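Chapter 5
Printed Surfaces in the Home

Gavin Paterson bought his kitchen table secondhand in May and disliked the top from the first day. The legs were sound, so he kept them and covered the top with a botanical print in dark gray line on white. He spent most of a Thursday on the job. Two years later he still eats breakfast at it.

Plant drawings are among the oldest subjects for household patterns. Ferns, leafy branches and roses turn up on plates, curtains, wallpaper and tabletops, often in the same house. Line drawings leave much of the background showing, and a little color goes a long way. A soft orange on a few flowers is enough to warm a pale surface.

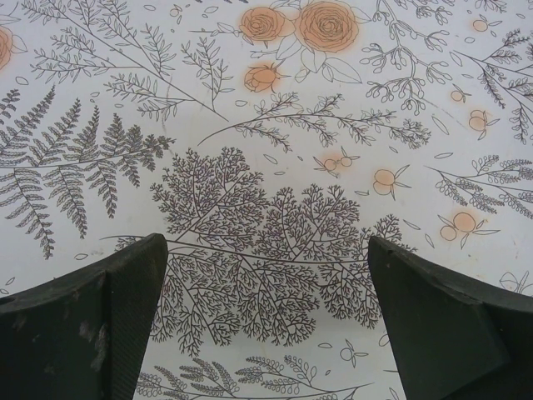

Scale matters as much as color. A large motif needs room to spread, and on a small table it may be lost under the first place mat. Fine, branching drawings hide crumbs and light marks better than open ground does. Before choosing, lay a sample flat in the room where it will be used and look at it from a standing position, then from a chair.

This chapter deals with choosing a pattern, measuring a top, and matching a repeat at the seams. Section 5.1 begins with the repeat, the distance after which a design starts over. Section 5.2 follows Elspeth Gourlay as she plans a covering for a long dining table with rounded corners.

Terms to know: motif, ground, repeat, seam, sample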